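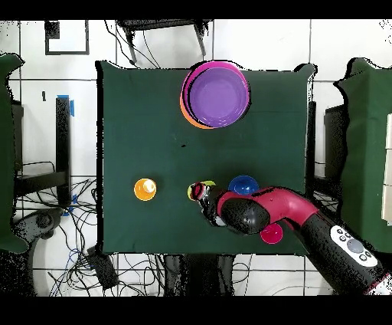 Filed by the Skometeo kitchen desk, Toston | 2023-11-21 | 2 comments

The case for sorting dishes by color is weak, and I say so as the owner of a colored set. Color is the first thing the eye picks up, so people stack by it: purple with purple, orange with orange. A shelf does not care. What a shelf responds to is rim diameter and wall angle.

Nesting works when each piece has a wider one under it. A purple bowl inside a pink one is sound, because the pink rim is left exposed and can be gripped separately. Reverse the two and the upper bowl sits on the lower rim, held by friction and little else. Plates belong at the bottom. Cups should stay out of the stack altogether and stand in a row, openings up, where a hand can reach any of them.

My second objection is to the stack that keeps growing. Haddad shelving, which I use, leaves 56 millimeters of clearance above my bowls. One more bowl fits. Two do not, and the second gets wedged in at an angle - usually by me, late in the evening.

A cloth on the sorting table is worth having. A matte one in a dark color shows up every rim, and small plastic cups are easier to tell apart against it.
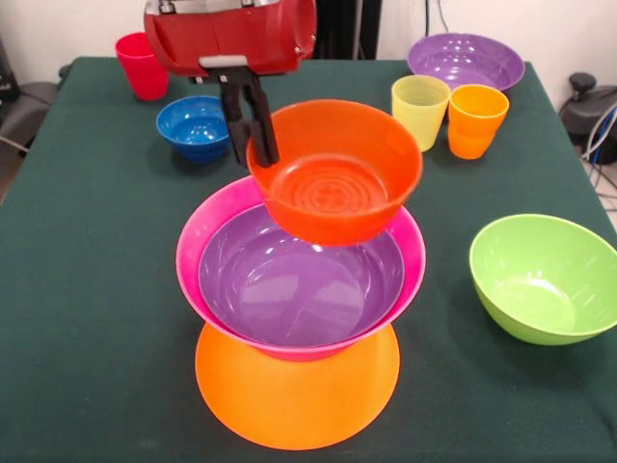
A reader in Bekodville objects that children put dishes away by color or not at all, and that a badly nested stack in the cupboard beats a good one still on the table. I accept the point for households with children. For the rest, start with the widest piece.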